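Rostdale Makers Help
Home > Arms and grippers > Setup and maintenance

Foam pads on two-finger gripper keep coming loose, and fingers no longer meet straight

Asked 17/05/2020
Viewed 202 times
3 answers

I look after one small arm with a parallel two-finger gripper, an Urklow base with the Rampersad fingers on it. The fingers have stick-on foam pads. We use it for light table work, mostly cups, lids and cardboard boxes.

Two problems which may be the same problem:

1. The left pad peels at the tip. I stick it back down and it lasts a day or so, then the corner lifts again.

2. When I close the gripper on nothing, the pads touch at the tips first and there is a gap further back. When the pads were new they met evenly all the way along.

I have re-run the homing routine and it made no difference. Closing force is set to 16 on the controller screen, same as it has been since November. Is this worn foam, or has something moved in the fingers? I don't want to take the whole thing apart if I can help it.

Answer 1 (accepted)
Score: 7

Probably both, and I'd check the fingers first. New foam on a finger that sits crooked will peel just like the old one did.

Power off and take both pads off completely. Close the fingers by hand if your version lets you, otherwise jog them shut slowly at the lowest force. Hold a torch behind them. With bare fingers you should see an even line of light or none. If it is wider at the back, one of the fingers has rotated on its mounting screws. There are two per finger, behind the black cover. Slacken both, close the fingers on a flat steel rule, push each finger square against it and tighten the screws a little at a time, swapping between them. Check again with the torch.

Then the pads. Scrape off the old glue with a plastic scraper. Metal will mark the finger and the next pad won't sit flat. Wipe down with isopropyl alcohol and let it dry properly. Stick the pad on from the back towards the tip, pressing as you go, and leave it clamped lightly overnight. The tape reaches full strength a good while after you put it on, and most people start using the arm straight away.

Replace both pads together, even if one looks fine. Old foam is thinner than new, so the fingers close off centre if you mix them. Run homing again at the end — the closed position will have changed with the thicker foam.

I change mine every 1000 closes. That is only what suits our work, and if you handle rough card you may need to do it sooner.

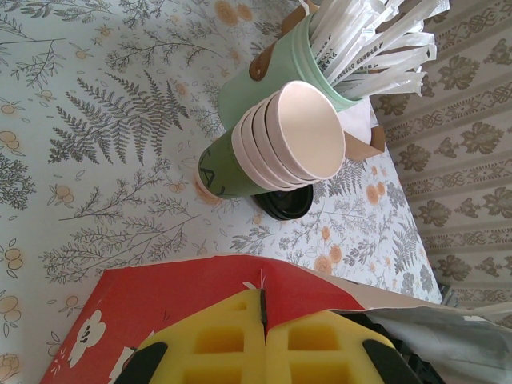 Category: Grippers / Pads and fingertips

My pads are the yellow foam ones with square cells. Look at the line where the two meet in the middle, because that is where I judge them. A narrow gap is fine on ours. What I don't accept is a gap that gets wider towards one end. Look down on them from the wrist and you will spot it much sooner than from the side.

Answer 2
Score: 2

Agree with the above. Also check what you are picking up. Ours peeled at the tips because the arm was coming down too low and dragging the pads along the tops of boxes before it closed. We raised the approach height slightly and the same glue has held ever since. Ilton sell the pads in pairs if you can't get them from the maker.

Answer 3
Score: 0

just use superglue

Comment on answer 3: Please don't. It goes hard and cracks, and then you have to scrape it off the finger.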